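The shuttle from the Halliday let them out at the wrong door, so Jamila Herath and Nilton Arboleda walked the length of the convention center with the demo case between them, one handle each. It weighed 50 pounds. The airline had charged them for it both ways, or would, once they flew home.

"Hall C," Nilton said.

"Our badges say Hall B."

"The badges are from the first email."

They went to Hall C. The stand was where the second email said it would be, next to the freight doors, with a table, two stools and a sign that said EMUMARD in a font neither of them had picked. Across the aisle was Lendix, which had a carpet so thick that people slowed down when they stepped on it.

Emumard had nine employees and one product, a box that sat in a meeting room and kept the sound and the picture together when half the people were calling in from somewhere else. It was called the Balano. Nilton's uncle Gilberto had named it after a street he used to live on. Gilberto Arboleda had started the company in the back of his repair shop, and he still answered the support line himself on Fridays. He had not come to the show. He said his knees were bad, but Jamila had seen him carry a projector up two flights of stairs the week before.

She plugged in the Balano. The front light went green. She plugged in the first camera, then the second, and the monitor showed Nilton eating a granola bar from two sides.

"Say something," she said.

"Something."

His mouth moved and the word came out with it. She wrote down the delay and put the pen back in her pocket.

The judging was at two. There were three judges and they would come by without much warning, ask for a demonstration, and leave. The winner got a glass plate and a page in the trade magazine. Emumard had entered twice before. The first year the judges had come while Gilberto was in the restroom, and by the time he got back they were on the Lendix carpet.

At eleven Katherine Cuadros walked over from that carpet with two coffees. She gave one to Jamila and kept the other.

"You got the freight doors," she said.

"It's cooler here."

"It's going to be loud when they start bringing things through."

Katherine had been at Emumard for six years before Lendix hired her. She had written most of the code that was still running in the Balano. Her brother Cristian had stayed, and he was back at the office now with his phone on the desk in case anything broke. Jamila did not know if the two of them talked about work. She had never asked.

"Is he still using my timing table?" Katherine said.

"You know I can't tell you that."

"It drifts after 95 minutes. I never fixed it. I told Gilberto the week I left, and he wrote it on the back of an envelope." She looked at the Balano. "How long has it been on?"

Jamila checked. It had been on since a little after nine-thirty.

"Restart it before they come," Katherine said. She went back across the aisle, and a man in a Lendix shirt asked her something, and she shook her head.
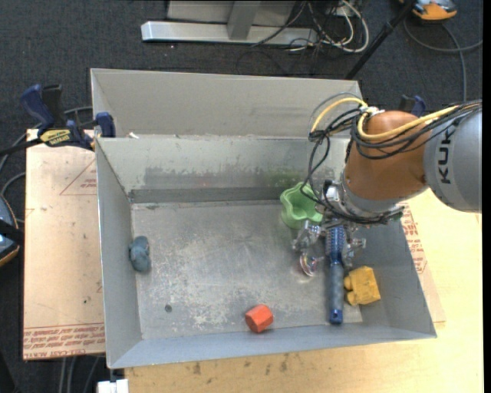 *A robot arm in a grey metal bin.*

Jamila called Cristian. He picked up on the first ring.

"Does the timing table drift?"

"Who told you that?"

"Your sister."

He was quiet, and she could hear him typing. "Leave it running," he said. "I want to see what it does."

"Cristian, the judges come at two."

"So restart it at one-thirty. Until then leave it alone and read me the delay every ten minutes."

She read him the delay every ten minutes. Nilton sat on the stool and said the days of the week into the microphone, because Cristian wanted real speech and not a tone. A few people stopped to watch. One of them took a brochure. At eleven-thirty the number had started to move. By noon, when Nilton said Thursday, you could see him finish before you heard the end of it.

"That's bad," Nilton said.

"It's in every unit we've shipped," Cristian said on the speaker. "Sixty of them. People must restart them between meetings. Or they think it's the network."

"Your uncle takes those calls," Jamila said to Nilton.

Nilton got out his own phone and walked off toward the freight doors. She watched him talk with one hand over his ear. When he came back he said that Gilberto remembered the envelope. He had put it in the drawer with the warranty cards. He had meant to give it to Cristian, and then it was tax season.

"Was he upset?"

"He asked what you had for lunch."

The judges came at one-fifteen. They were early, and the Balano had not been restarted. A woman with a clipboard asked if they could see it work.

Nilton looked at Jamila. The restart took four minutes.

"We need four minutes," Jamila said. "There's a fault in the clock. We found it this morning. I can show you what it does, and then I can restart it and show you what it should do."

The woman looked at the other two. One of them sat down on Nilton's stool.

"Show us the fault," he said.

So Nilton said the days of the week. The judges leaned in to the monitor. Jamila explained the table and how long it took to slip, and then she held the button down until the green light went out. They stood there while it started up. A forklift came through the freight doors, beeping, and nobody tried to talk over it.

Afterward the man on the stool asked who had found the problem.

Jamila looked across the aisle. Katherine was on the carpet with her back to them, pointing at something on a screen.

"Someone who used to work with us," she said.

He wrote that down. Then the three of them thanked her and crossed over to Lendix, and Nilton asked if she wanted the other granola bar.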